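Honholm moves part of its cleaning staff into robot training

Apartment service company says no jobs will go this year; employees want the pay terms in writing

BROSTHOLM — Honholm, the company that cleans and resets furnished rental apartments across the Brostholm area, has started moving some of its cleaning staff into a new job: showing robots how to tidy a room.

The company employs 75 people. Six of them now spend their full shifts in a hall on Fludau Street, where they carry out everyday household tasks with handheld grippers while their movements are recorded. The recordings go to Aryee, the supplier that is building the machines Honholm plans to use between guest stays.

The first two robots are due in March. They will work in one building to start with, and only on a short list of jobs, such as picking items off floors and tables, putting things back on shelves and collecting used towels into bags. Bathrooms, beds and kitchens will still be done entirely by hand.

"We looked at what takes up time in an apartment and doesn't need much judgment," said Aldo Cattaneo, operations manager at Honholm. "Walking around picking things up is a big share of it. Scrubbing a shower is a different problem and we aren't touching it."

From carts to recordings

Until last fall, all six of the people now in the hall worked on the apartment rounds. A round meant two or more buildings a day, a loaded cart and a time limit for every unit. The limit depended on the number of rooms and had not changed in years, according to staff.

The work in the hall is lighter but more repetitive. A person picks up an object with the gripper, moves it, sets it down, and then does it over from a slightly different spot. Each of these short recordings is logged as one attempt. The team turns in around 2100 of them in a normal week, and a supervisor checks a portion for mistakes such as dropped items or a hand in the way.

Ashton Whitelaw cleaned apartments for Honholm before he applied for the hall. He said his knees feel better and his shoulders feel worse.

"You hold your arms up more than you'd think," he said. "On the rounds you're bending and lifting all day, but you keep changing what you do. In the hall I might do the same bag for an hour. They've started switching us between tasks more often, and that helped."

He said the first weeks were also harder to get used to than he expected. Experienced cleaners tend to grab several things at once and straighten something else on the way past. With a gripper, that habit has to go. Things are picked up one at a time, and at a pace most of them would have been told off for on a round.

The hall has no targets for individual workers, Cattaneo said, only a weekly figure for the team. Whitelaw confirmed this but said people still compare numbers at the end of the day.

Pay and hours

Hourly pay in the hall is the same as on the rounds. What has gone is the weekend supplement, as the hall only runs on weekdays. For some employees, that is a real cut. For others, regular hours are the main reason they applied.

Shifts run from 7 a.m. to 3 p.m., with a break every hour. On the rounds, finishing times shift with checkouts and late departures, and staff have often found out the same morning how long their day would be.

Several employees have asked Honholm to set out in writing what happens when the recording work slows down. The current agreement says those who moved to the hall may go back to their old rounds, but does not say on what hours. Cattaneo said a revised text is being prepared and would be ready before the first robots arrive.

"That's a fair question and we should have had the answer on paper from the start," he said.

Honholm has said it will not lay anyone off this year because of the robots. It has made no promise beyond that. The company expects some positions to go unfilled when people leave, mainly on the early rounds, where it has had trouble hiring.

What changes on the rounds

For the employees who stay on the rounds, the plan is for a robot to enter an apartment first, after checkout, and clear loose items. A cleaner then comes in to do the rest and to check what the robot has done. Anything the machine can't identify is supposed to be left where it is.

That last point took some discussion. Guests leave things behind, and cleaners are responsible for reporting them. Staff raised the question of who gets the blame if a piece of jewelry ends up in a towel bag. Under the draft rules, items moved by a robot are logged by the machine, and the cleaner signs only for what he or she handled personally.

The time limits are another open matter. Honholm intends to shorten them in apartments where a robot has already been through, but has not said by how much. Cattaneo said the company would run the first building on the old limits and measure before changing anything. Whitelaw, who still talks to his former team most days, said that is the subject they ask him about.

"They don't ask me if the robot's any good," he said. "They ask how many minutes they're going to lose."

Inside the hall

The Fludau Street hall is furnished with the kinds of things cleaners have to work around in a rental, including a vanity table with an oval mirror, a wire-backed chair, small tables and shelving. Soft goods are part of the work too. Fabric bags wrinkle and sag differently each time they are put down, and they are among the items the team repeats most. Staff use the gripper units on their feet, moving between the furniture.

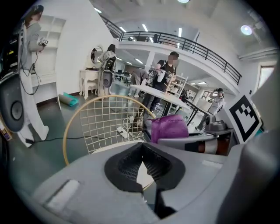
Next steps

Honholm wants to add more people to the hall before summer and has opened applications to all round staff. No technical background is required. New arrivals get two days of instruction, mostly on handling the gripper and on labeling recordings correctly, and then work next to someone more experienced for the rest of the week.

The company is also creating one new position, a field operator who will travel with the robots, swap batteries and restart them if they stop. The job will be filled from inside the company. It pays more than the rounds — Honholm would not say how much — and will include some weekend work.

Whitelaw said he is thinking about applying. He misses being out during the day, he said, and he would like to see whether the machines pick up a bag the way he showed them.

The supply agreement with Aryee covers the first two robots and the recordings made through the end of the year. A decision on further machines will be made after the trial in the first building. Until then, guests booking an apartment there will see a note with their confirmation saying that a robot may be used in cleaning after they leave. No robot will enter while a guest is checked in.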